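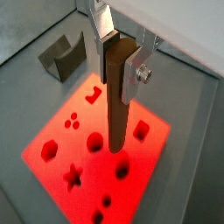
型はめボードのギャラリー、とりあえず公開します。文章はあとで直すかも。

Conetcombeの作業室で使っている赤い型はめボードと、茶色い円柱のページです。更新するのは9月以来。間があいてしまってすみません、引っ越しやら棚の整理やらでばたばたしてました。

写真は少なめ、メモは長め。いつも通り。

うちの部屋にはこの手の型はめがけっこうあって、木のもの、布のもの、自分たちで切ったもの、いろいろ。Amra Stanが集めはじめて、途中からわたし(Emiko Sasaki)が台帳係になりました。台帳といってもノート2冊。1冊目はもう表紙がとれてます。

今回は赤。とにかく赤。棚のどこに置いても目に入る。夕方になって電気をつける前でも、あの棚だけ明るい感じがするくらい。写真にすると赤がオレンジにころぶことが多くて、色味を直そうかと思ったけれどやめました。時間もないし。

型はめで好きなところは、穴のかたちを見くらべる時間。丸と楕円って、ななめから見ると本当にまぎらわしい。真上からのぞけばすぐわかるのに、座って机ごしに見ていると丸が楕円に見えて、楕円がもっと細く見えて、手が止まる。Amraは立ってやる派。わたしは座ってやる派。どっちが早いかは決着ついてません。

それからアーチ形。赤いボードの穴のなかではこれがいちばん好き。トンネルの入り口みたいで、つい指を入れたくなる。前にPaviaの教室に持っていった別のボードにもアーチがあって、子どもたちがみんな「おうち」と呼んでいました。それ以来うちでも「おうち」。台帳にもそう書いてあるので、あとから読む人は困るかも。

円柱のほうの話も。茶色です。チョコレート色というか、光のあたりかたで板チョコにもココアにもなる。つやがないので写真には撮りやすい。つるつるの積み木は電灯が映りこんで、毎回やり直しになるんですよね。

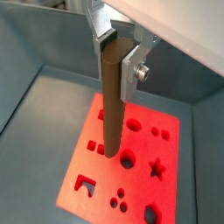 茶色の円柱、赤いボードのすぐ上で。まわりの灰色は浅い箱の底。

浅い箱に入れてやるのは、最近の定番です。前は机にじか置きだけだったんですが、丸いものは転がるので。床に落ちて棚の下に入ると、出すのに長い定規がいる。その定規もよく行方不明になる。箱なら転がってもふちで止まるし、片づけるときもそのまま持っていける。灰色なのもよかった。赤がはっきり出ます。白い箱も試したけど、まぶしくて目がつかれました。

四角い穴は小さいの。見おとしがち。手前に背の高いものがあると隠れてしまって、丸ばっかり目に入る。角がまるくなっている四角もあって、遠目だとこれまた丸と間違える。眼鏡をかけてください(自分に言ってます)。

以下、見に来る人からよく聞かれること、まとめて。

どこで買えますか、というおたより。うちでは売ってません、すみません。似たものならAdmasuさんの店で見かけたことがあります。いまもあるかは聞いてみてください。値段は覚えてないです。2000円あればおつりが来たような、違ったような。

手入れは、かたくしぼった布でふくだけ。穴の中にほこりがたまるので、綿棒も使います。角のところがめんどう。最近はやわらかい筆のほうが早いことに気づきました。画材のあまりの筆、おすすめです。洗剤は使ってません。

しまい方は、ボードを平らに置いて、上に何ものせない。これだけは守ってほしい。立てかけておいたら少し反ってしまったボードが前にあって、いまは文鎮がわりのメモ台になってます。ピースは布袋へ。袋には色の糸をぬいつけて、どのボードのものかわかるようにしてあります。赤は赤い糸。そのまま。

貸し出しは13日までに連絡もらえれば、だいたい大丈夫です。Plirnikの集まりで使いたいというお話も来ているので、かさなったらそちらと相談で。箱ごと持っていってもらってかまいません。返すときにピースがそろっているかだけ見てください。前回、ひとつだけ上着のポケットに入ったまま帰ってしまった人がいて、郵便で届きました。ていねいに包んであって恐縮しました。

次に載せたいもの。布の型はめ、青いやつ。Amraが「あれは型はめじゃなくてボタンの練習だ」と言いはっているので、のせる棚から相談します。あと、木のほうの写真も撮りなおしたい。前のは暗すぎて、穴なのか影なのかわからないと言われてしまった。たしかに。

説明のぬけ、誤字などあったら教えてくださいい。まとめて直します。

2月22日 Emiko Sasaki

追記 台帳の3冊目になるノートを探してます。方眼で、表紙がかたいもの。あまってる人いたらください。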